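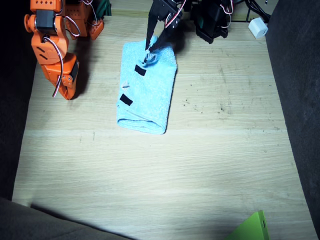
Market closure in Trasach: is the relief payment reaching anyone?

Forum: Life and work abroad > Health and livelihoods

dustyledger
I have been in Trasach since February, working on a bookkeeping contract for a small food wholesaler. The main market closed when the cholera cases went up, and the district promised each registered stallholder a one-time payment of 3,000 in local money. I know a fair number of the sellers because they buy from us. Most of the ones I have talked to have not been paid.

The closure order says the market stays shut until the district has gone 24 days without a new case. We got close once and then the count started over. A woman who sells dried fish told me she can boil her water but she can't boil it if she has no money for charcoal. She has four kids at home.

Has anyone in the other towns seen the payment come through? I'd like to know if it's slow everywhere or only here.

okra_and_rice
I'm in Semitz. It came through here, but only for people on the printed list at the district office. The list has 2,368 names on it. I know this because it's taped up outside and the total is at the bottom. People whose stall is in a husband's or uncle's name had to bring that person in to sign.

If your fish seller pays her stall fee to someone else, she probably isn't on the list at all.

dustyledger
She pays the stall fee to her sister-in-law, who holds the permit. So that would be it. The sister-in-law hasn't been paid either, though.

northgate_nurse
I worked in a treatment tent for part of this outbreak, and I'm going to disagree with the tone of the thread title. The closure worked. The market in Trasach had one working tap and the drain ran behind the food rows. Cases fell after it shut. A late payment is bad, but I don't want people reading this and deciding the answer is to open the gates again.

tworoads
The first post doesn't say to open the gates. It asks about the money.

northgate_nurse
Fair. But two sellers were quoted to me in almost the same words last week and the next sentence was "so they should open it." I have heard it a lot.

tworoads
Then they should have paid people first and closed it second. You can't tell somebody who eats from what she sold that morning to wait for a list. They don't wait, they sell from the roadside, and there's no tap on the roadside at all. Go out past the bus stop in Trasach before sunrise and you'll see it. Same tomatoes, same people, worse drain.

northgate_nurse
I agree about the roadside. We asked for handwashing stations out there and got two for the whole stretch. One of them had no soap when I left.

Paying first would have meant another few weeks of the market running during the worst part, unless the money could go out the next day, and it couldn't.

kettlefield
Workthorpe Relief was handing out vouchers on the Semitz side, worth 200 each, good for water treatment tablets, charcoal and rice at certain shops. No permit needed. You bring any ID or a letter from the head of your street. I don't know if they cross over to Trasach, but their storeroom is behind the old Tanner warehouse and there is usually somebody there in the morning.

okra_and_rice
The vouchers are real but the shops raised their rice price the same week. My neighbor got less for the voucher than she would have for the same cash at the roadside.

kettlefield
Two of the shops did. The one next to the mill didn't. Go there.

dustyledger
Thanks, this is useful. I'll go by the Tanner warehouse and ask. I'll also ask at the district office if there is a list for Trasach, since I've never seen one posted.

tworoads
Ask for the date on it too. In our town the list was copied from the year before, and it had people on it who had moved away.

dustyledger
Update, 15 October 2026. There is a list. It isn't posted — you have to ask the clerk at the second window. The sister-in-law is on it and was marked as paid. She says she wasn't. The clerk wrote down a complaint and gave her a slip with a number.

Workthorpe said they can take Trasach people if they come over to Semitz in person. The fare is up to a quarter of what the voucher is worth, so a few sellers are sharing a ride.

northgate_nurse
Tell her to keep the slip and get a copy made. Did anyone say when the case count was last updated?

dustyledger
The clerk didn't know. The board by the gate still has last month's number on it.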